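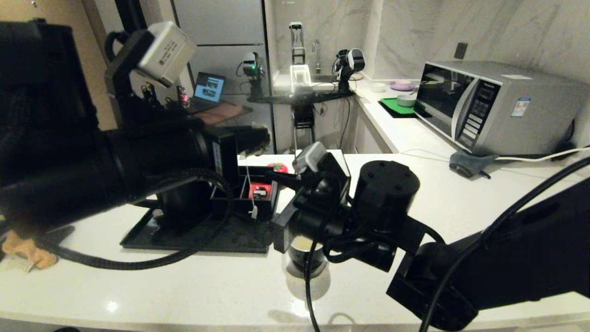
Felari Home Notes > Kitchen > Counters and Surfaces

Taking Care of a Stone Countertop

I have lived with stone counters in three kitchens now, and in the first one I made almost every mistake that is possible. I used vinegar, I used the rough side of the sponge, and once I left half a lemon lying face down overnight. The ring from that lemon stayed until the day we moved out. So these are the tips I would give to myself from that time.

Find out what stone you have

Many people say "marble" for everything that is light in color. It can be marble, but also quartzite, granite, limestone, or engineered quartz, and they do not want the same care. If you have the invoice, look there first. Ours came from a small stone yard in Haldale, and they had written the name of the slab and a number, 286, on the back of the paper. When I called them two years later, they could tell me in one minute what I had.

If you have no paper, try one drop of lemon juice in a place where it is never seen, for example behind the toaster or under the edge near the wall. Wait a few minutes and wipe it. A dull spot means that the stone has calcite in it, like marble or limestone, and acid will always be its enemy. If there is no spot, you probably have granite or quartz.

Daily cleaning

Warm water, one small drop of dish soap, a soft cloth. Wipe a second time with clean water and then dry with a towel. The drying is what most people skip. Where the water is hard, every drop leaves a little white circle, and after some months the counter looks tired although it is clean.

I do not use:
- vinegar or lemon cleaners
- scouring powder
- bleach
- the spray for glass, if it smells of ammonia
- steel wool, not even the fine one

Keep things up from the surface

Oil bottles are the worst. There is always a thin line of oil that runs down the glass, and it makes a dark ring below. Put them on a tray. It does not need to be a nice one, but it should have a small edge, and the bottom should be smooth or have felt feet. A tray with rough metal feet will scratch polished marble when you pull it.

Small things like tea bags, matches and clips go well in a box with compartments. You lift one box to clean, and you do not have to move fifteen little objects. Once a week I take everything off, wipe under it, and let the stone dry before it goes back.

Stains

First decide if it is a stain or an etch. A stain is darker than the stone, because something went in. An etch is lighter or dull, because the surface itself was attacked. A poultice will help the first and does nothing for the second.

For oil stains I make a paste of baking soda and water, thick like yogurt.

1. Clean the place and let it dry.
2. Spread the paste as thick as your finger, a little wider than the stain.
3. Cover with plastic wrap and tape the edges.
4. Leave it for a day, then take off the plastic and let the paste become fully dry.
5. Lift it away with a plastic scraper and rinse.

Often it takes two or three rounds. My worst stain was from sesame oil and needed five, and I can still find it in the evening light if I look for it.

Coffee, tea and wine are different. On light stone some people use hydrogen peroxide in the paste in place of water. Test it in a hidden place first, and never use it on dark stone, which it can bleach.

Sealing

A sealer does not make a coat like varnish. It goes into the pores and gives you more time to wipe. It will not protect against etching, even if the shop tells you this.

To know if it is time, put a spoon of water on the counter and wait 10 minutes. If the stone becomes darker under the water, seal it. I do mine in March, when it is already possible to have the windows open. Put the sealer on with a lint-free cloth, wait as long as the bottle says and no longer, and buff away everything that is left. Sealer that dries on the top makes a sticky haze — I spent a whole evening with this once. Engineered quartz needs no sealer.

Heat

Granite can take a warm pot, but I still use a trivet. Engineered quartz contains resin and can turn yellow or crack, so there a trivet is necessary. The same is true for slow cookers and toaster ovens, which warm one place for many hours. A thick wooden board below is enough.

Seams and edges

Look at the seams once or twice a year. If the filler has gone down or has a dark line, call the installer before water gets in. Do not sit on the overhang, and do not stand on the counter near the sink cutout, where the stone is thinnest.

Comments (3)

Rácz
The yogurt comparison helped me, I always made my paste too thin and it ran. Two rounds and the butter stain by the stove is nearly gone.

Esben Frandsen
For very light etches on honed marble you can also use a marble polishing powder with a damp cloth. It worked on ours, but on a polished slab I would let a professional do it.

zillwood_60
Does the water test work on soapstone? Mine gets dark from everything and then goes light again after an hour.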